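Robot Demonstration Day: Questions and Answers

Where does the demonstration take place?
In the Detamano workshop in Grallby, on the ground floor. The entrance is from the yard side. Please do not go to our old address in Stundham, which still appears on some maps.

Do I need to register?
Yes, for the guided demonstration. We take 13 visitors per group, and a place is confirmed only when you receive our reply by e-mail. If you only want to see the posters and talk with the team, you can come without registration.

How long is one demonstration?
It takes 40 minutes, and after that there is time for questions. Many visitors stay longer, and this is fine until the next group comes in.

What will I see?
A two-finger gripper working with cloth at a table. Cloth is difficult for a robot, because it changes its shape each time it is touched. Teguh Setiawan runs the arm and Yulan Li explains the control screen. We also show the view of the camera at the wrist on a large monitor, so you can follow the work from the side of the gripper.

Will every attempt succeed?
No. We do not prepare a perfect show. When a grasp fails, we repeat it or try from another angle, and you are welcome to ask what went wrong.

May I operate the robot myself?
Visitors from nine years of age may try the hand controller, with a member of the team next to them. The speed is reduced for this part. Younger children may watch together with an adult.

What should I wear?
Closed shoes, please. There are cables on the floor near the table, so look where you step – also when you are following the monitor. Long scarves and loose bags stay in the cloakroom.

Can I take photos or video?
Yes, but without flash. Please ask before you photograph other visitors.

Is the workshop accessible by wheelchair?
The entrance and the workshop have no steps. Write to us before your visit and we will keep a place for you at the front.

Does it cost anything?
The demonstration is free. Coffee and tea are also free, but there is no lunch.

Can a school class come?
Yes, we have separate hours for classes. Cuiping Qin arranges them, and she needs the name of the school, the age of the pupils and the number of teachers.

When is the next open day?
The next one is in November. Registration opens on this page.

Fingers of the gripper at the cloth table, from the wrist camera

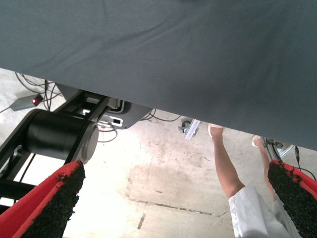 Yuxi Tang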